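Zidero Bin Handling Kit: Frequently Asked Questions

What does the kit include?
A two-finger gripper, a wrist camera, a head camera with mast, and the Vuder control software. The robot arm is sold separately.

Which arms are supported?
Any arm on the Vuder list with a payload of 7 kg or more. The current list is in the installation manual.

How long does setup take?
Mounting and calibration take 2 hours with the standard bracket. Custom brackets from Priltwood need one extra calibration pass.

Can the gripper lift open-weave baskets?
Yes, if the rim is rigid. Set the grip profile to "rim" and keep the total load under 9 kg. Solid-wall bins use the "wall" profile.

Does basket color matter?
Dark and light baskets can share a table. Set exposure separately for each camera, and check that the rim of the darker basket is outlined in the preview before starting a job. 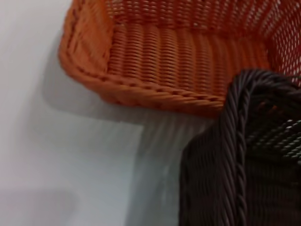 Two woven baskets, one dark and one orange, on a pale tabletop.

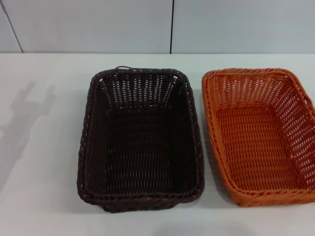 What if two rims touch?
The planner treats them as a single object. Separate them by at least 19 mm or enable split detection.

Who handles service?
Spahić handles repairs and spare parts. For questions before purchase, write to Eleni Atanasov in technical sales.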